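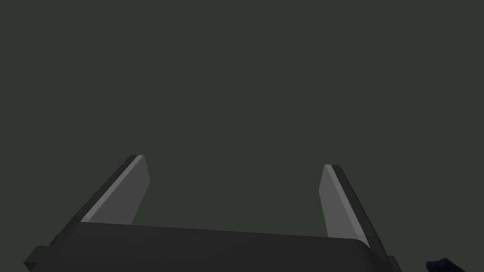

According to Aatos Rissanen, the two-finger check belongs before the speed limits are set and should be repeated after every tool change. Revision 2 of the Cirora cell manual adopts that order.

## 4.3 Gripper check before automatic mode

Applies to all Cirora cells at the Dastholm site, and to their simulation models.

**CAUTION:** Do not enter the guarded area while the arm drives are enabled. Finger travel can start without an audible signal.

1. Set the mode selector to MANUAL. Remove the key and keep it with you.
2. Move the arm to the service pose at 16 mm/s or slower.
3. Open the gripper fully. There must be no part between the fingers.
4. Look along the palm toward the fingertips. Compare the left and right inner faces for chips, glue residue, and bent edges.
5. Close the gripper with no part in it. Stop if one finger reaches the center line before the other.
6. Open and close the gripper 22 times. Record any stall in the cell log.
7. Open the gripper and leave it open. Enter your initials and the tool number in the log.

> **Note:** In simulation, run steps 3 through 6 on the model first. A pass on the model does not replace the check on the physical tool.

### 4.3.1 Limits

| Item | Limit |
|---|---|
| Cycles between full inspections | 500 |
| Difference in finger travel | 2 mm |
| Manual speed near the fixture | 16 mm/s |

If a limit is exceeded, tag the tool and return it to the Sosgate bench. Do not shim the fingers in the cell.

### 4.3.2 Loose objects

Keep the reach of the arm clear of anything that is not listed on the cell layout sheet. The same rule covers simulated cells: delete leftover objects from the model before saving it. An unlisted object makes the collision report invalid.

### 4.3.3 Sign-off

Changes to the limits in 4.3.1 require written approval from Maximiliano Ulloa. Log sheets are kept until the December audit. For the McKinnon adapter plate, use section 4.5 in place of steps 5 and 6.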